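COMMUNIQUÉ DE PRESSE – Novembre

Vamness lance Lamptey, une gamme de soupes et de veloutés de légumes à finir chez soi

C'est avec beaucoup de plaisir (et, avouons-le, un peu de trac) que la maison Vamness présente Lamptey, sa toute première gamme de bases de soupes en bocal, préparées dans notre atelier et pensées pour les soirs où l'on rentre tard, où les enfants ont faim et où l'on aimerait tout de même poser quelque chose de bon sur la table.

La gamme compte 18 recettes, du potiron-châtaigne au poireau-pomme de terre, en passant par un panais-poire dont nous sommes particulièrement fiers et qui nous a demandé bien des essais avant de trouver le bon équilibre. Chaque base se verse dans une casserole, s'allonge d'eau, de lait ou de bouillon selon l'humeur, et se réchauffe à feu doux pendant sept minutes. On y ajoute ensuite ce que l'on veut : des croûtons frottés à l'ail, un reste de comté, une cuillerée de crème, quelques lentilles si l'on souhaite en faire un vrai plat.
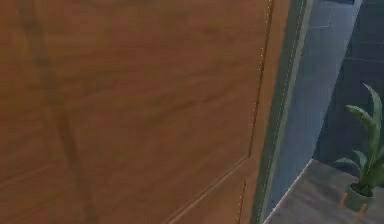
Peut-on congeler les bases Lamptey une fois le bocal ouvert ?
Le plus simple est de les transférer dans une boîte hermétique, sans ajouter de crème ni de lait, puis de les laisser décongeler une nuit au réfrigérateur avant de les réchauffer doucement.

Pour les légumes, nous travaillons avec la coopérative Ulleo, qui réunit 57 maraîchers et nous livre tout au long de la saison des carottes, des courges et des céleris dont le calibre ne convient pas toujours aux étals, mais dont le goût nous enchante à chaque arrivage. Les bocaux en verre se gardent au placard avant ouverture, et ils resservent très bien ensuite pour les confitures !

Les bases Lamptey seront proposées dès la fin du mois dans les épiceries Dritico, ainsi qu'à la boutique de l'atelier, où une dégustation attend les gourmands à partir de 18 heures le soir du lancement. Venez avec votre bol préféré, nous nous occupons du reste.

Contact presse : service communication de Vamness. Échantillons et fiches recettes sur demande.

Commentaires

Mamie_Cocotte
Le panais-poire me tente beaucoup. Est-ce très sucré ? Mon mari n'aime pas le sucré-salé.

fenouil34
Bonne idée, mais j'aimerais bien connaître la teneur en sel avant d'acheter.

Lilou
Vivement la dégustation, je viendrai avec les petits et trois bols !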